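Lecture 6 notes: Displays and input for head-worn devices
December 11, 2019

Optical see-through displays add light to the wearer's view. They cannot subtract it, so black pixels appear transparent and dark text is unreadable. Brightness is given in nits at the eye. Outdoor use calls for roughly 3,000 nits or a tinted visor.

Field of view is quoted on the diagonal. Check this before comparing data sheets — the Hameo and Orken sheets used in lab 2 list it differently, one per eye and one combined.
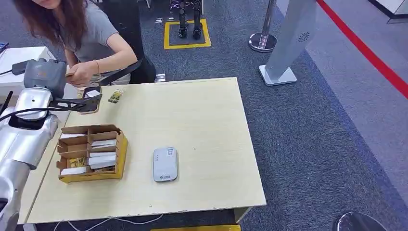
Fig. 2. Tabletop with a small card and a printed packet, arm at left.

Input falls into voice, touch pad and gaze with dwell. For voice, the Plernen command set is short and fixed. The Kaufmann set is open and needs a network link. In the exercise, treat 95 percent recognition as the lower limit for hands-busy work, measured with background noise on.

Dwell time trades speed against false triggers. Start at one second and shorten it in small steps.

Reading for next time: chapter on tracking drift, first half only. Bring the lab 2 sheets.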